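Open day at the Lirkero building, 17 Jun 2020

I went to see an old thread mill that has been turned into rented offices, mostly because the flyer promised pie. The Lirkero was built by the Duan thread company and now holds 65 small tenants, who open their doors once a year and pretend they always keep their desks that tidy.

You sign in, get a sticker, and follow tape on the floor. Upstairs the ceilings are white and so are most of the walls.

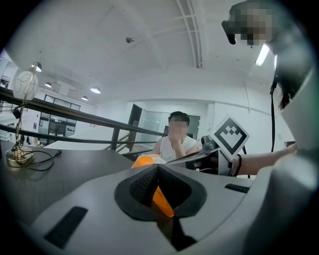
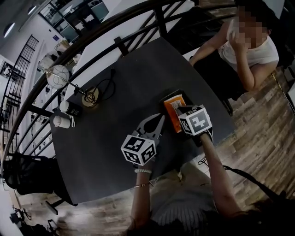
The tape then leads to the stairwell, where a printed panel gives the history in small type. At its peak the mill had 857 people on the payroll. A second panel, one flight up, says 909. I asked the man at the information desk which was right and he said they were written by different people, as if that settled it.

The best stop was Vadodow, a bookbinding shop on the third floor. They let you fold and stitch a notebook of your own, and mine has a spine like a bad knee. The woman running the table told me it had character. She told the child next to me that his was excellent, and it was.

Flesent, down the hall, makes hearing-test booths. You can sit inside one for two minutes with the door shut, and I would have paid for ten. The line was long and people came out looking rested and a little annoyed.

Parking is the weak point. The lot belongs to the carpet store next door, which has put up signs saying so — large ones, with good spelling. I left the car by the canal and walked back along the towpath.

The pie was in the old boiler room, cherry or chicken, $2 a slice. By the time I got there it was chicken. They are doing a smaller open evening in September with the binders and the booths but no food, according to the flyer. The entrance is on the canal side, and the elevator stops at the second floor, so wear decent shoes.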